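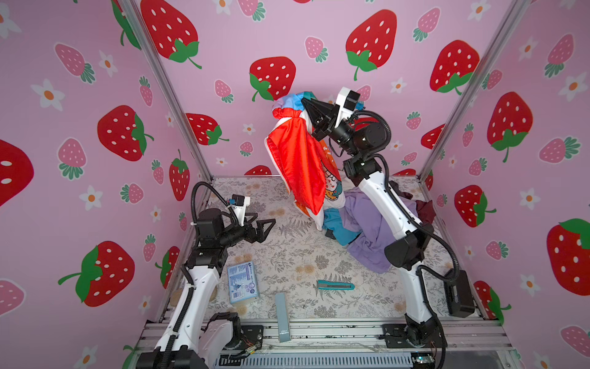
Should clothes be sorted before they are folded? They should, by owner first and by colour never.

28 Mar 2019
By Costel Kadrić
Print this | E-mail this

My neighbour Tõnu Kairys folds whatever his hand lands on, and calls it a method. A purple top, then something maroon, then a child's cartoon shirt which he holds up as if it might volunteer to fold itself. I make heaps, one per person, and am finished in 20 minutes. He takes an hour and enjoys it, which I consider cheating. The heap on the floor is a decent piece of furniture. I only ask that it be gone by supper.

Last updated 28 March, 8 pm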